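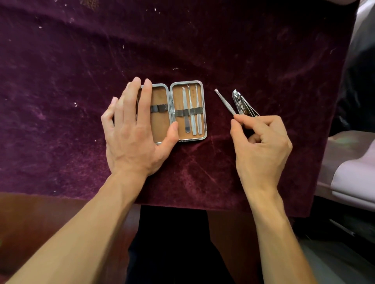 05/06/2026. Staffing counts for the Brulgate police, second pass. The roster Haiyan Xiao pulled in August says 400 sworn, the budget book says more than 400, so one of them is counting recruits. I've split my sheet down the middle like that open manicure case on the purple velvet – roster on the left, budget on the right.

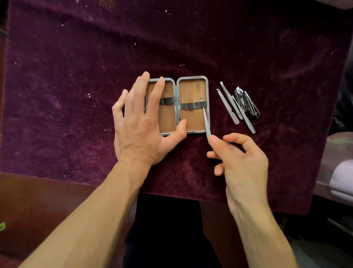
The gap is 15 positions, nearly all in the Kornik precinct. Haiyan thinks they're on loan to Wenanmont. Could be! Need to ask for the transfer log before I touch the chart again.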